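Brauche ich wirklich einen Minibackofen?

Seit Januar liegt mir Jin-sol Um damit in den Ohren, dass man ohne Minibackofen nicht vernünftig wohnen könne. Ich habe einen richtigen Ofen. Ich habe einen Toaster. Ich habe außerdem schon einmal einen Eierkocher gekauft, weil jemand begeistert war, und der steht jetzt im Keller neben dem Raclette.

Die Argumente sind ja immer dieselben: heizt schneller vor, spart Strom, macht Brötchen knuspriger. Beim Strom bin ich vorsichtig. Wer am Tag zwei Brötchen aufbackt, spart vielleicht etwas, aber wie lange dauert es, bis der Kaufpreis wieder drin ist? Ich habe für meinen Fall 47 Monate ausgerechnet, und da war ich großzügig. Das Modell von Voren, das mir empfohlen wurde, hat 3 Jahre Garantie. Den Rest darf sich jeder selbst denken.

Mein eigentliches Problem ist aber der Platz. Meine Arbeitsfläche ist 60 Zentimeter tief, und davon geht hinten der Streifen ab, auf dem bei allen Leuten die Sachen stehen, die angeblich nur kurz dort stehen. So ein Ofen braucht seine Stellfläche, und dann braucht er sie vorne gleich noch einmal, weil die Tür nach unten aufklappt. In Prospekten ist die Tür merkwürdigerweise fast immer zu.

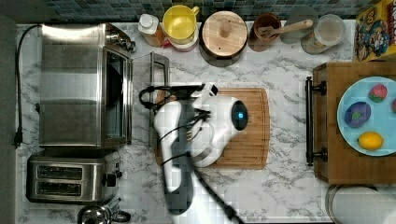

Ofen mit offener Tür, Toaster, Wasserkocher oder Kessel, Bambusbrett. Viel Marmormuster bleibt da nicht.

Das Brett finde ich übrigens gut. Bambus gilt als hart zu den Messern, meine sind sowieso stumpf, und die Rille am Rand fängt den Tomatensaft auf, den ich sonst von der Platte wische. Wenn ich mich zwischen Ofen und Brett entscheiden müsste, bliebe das Brett.

Und den Toaster gibt man dann ja doch nicht weg! Jin-sol hat beides — der Ofen sei für Toast zu langsam, heißt es plötzlich. Aha. Wozu dann das Ganze? Für Aufläufe für eine Person, war die Antwort. Ich esse keine Aufläufe für eine Person, ich esse drei Tage lang denselben großen.

Ich leihe mir das Ding jetzt trotzdem für ein paar Wochen aus und messe vorher die Ecke neben der Spüle. Die Mikrowelle müsste dafür auf den Kühlschrank, und wie ich da oben die Suppe wieder herunterbekomme, weiß ich noch nicht.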